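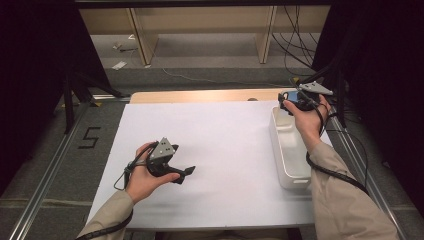
Home | Issues | Articles | For Authors | Search

4. Evaluation of the hand-held kit

4.1 Product and conditions of use

The kit under review is sold by Etgate under the name Cana. It consists of two hand-held grippers, a cable set, and the recording program Proltard, which runs on an ordinary laptop. The seller offers it to laboratories that want to record two-handed work without buying a pair of robot arms. A person holds one gripper in each hand and performs the task, and the program stores the motion of both tools together with the opening of the jaws. We bought the kit at the normal price and received no support from the seller except the answers to two e-mails in August.

The tasks were of the pick-and-place type on a table top covered with a white surface. We selected small household objects and electronic devices, as well as a tub and a tray as places to put them. The white surface was chosen after a first trial on bare wood, in which the darker objects were difficult to separate from the table in the recordings. The operators were students of our department who had no earlier experience with such tools. Each of them read the printed manual and practiced for one hour before the first recording.

4.2 Recordings obtained

In total we recorded 3029 attempts. Of these, 2503 were accepted by the checking function of Proltard at the first pass. A further 287 were accepted after we corrected the start and end points by hand. The rest were discarded, in most cases for a loss of tracking when one gripper passed over the other. The manual recommends a minimum of 200 accepted attempts for each task, and we reached this number for all tasks except the one with the phone.

The phone task needs a separate remark. The jaws of the Cana grippers are flat and hard, and the manual gives no advice for objects with a smooth back. The operators reported that they had to approach the phone from the side and close the jaws slowly. Figure 3 shows the view from one gripper with the jaws open over the paper.
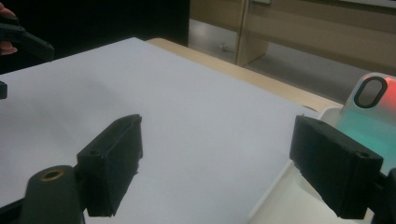
Figure 3. View from a hand-held gripper during the phone task. The phone in its white case is at the right, by the tray; part of the second gripper is visible at the upper left.

It is also seen from Figure 3 that the two fingers occupy a large part of the lower half of the view. For large objects this was of little importance. For flat objects it was a disadvantage, as the near edge of the object was often hidden in the last moment before contact. Andreadis, the company which distributes the kit in our region, offers a narrower finger set at extra cost. We did not test it.

4.3 Comfort and handling

The operators judged the weight of the grippers as acceptable for sessions of half an hour. After this time several of them asked for a pause. The cable was mentioned more often than the weight. It leaves the gripper close to the hand and can lie over the wrist, and some operators moved the arm more carefully than they would do without it. We tried to fix the cable to the sleeve with a strip of soft tape. This helped in the tasks with short motions, but it pulled on the sleeve when the arm was stretched to the far corner of the table. A longer cable is listed in the catalog, but it was not in stock during our study.

Changing the operator took more time than we had planned. The opening of the jaws must be calibrated again for each person, and the program does not keep the values from earlier sessions. We wrote the values on paper and entered them again each day.

4.4 Limits of this evaluation

We used one kit only, so we can not say how much the quality varies between units. The lighting was the same in all sessions. The accepted recordings were not yet used to train a robot, and therefore the acceptance by Proltard should be read as a statement about the recording and not about its value for learning. This question is treated in Section 6.

Contact the editors | Copyright 2026 by the authors | Back to top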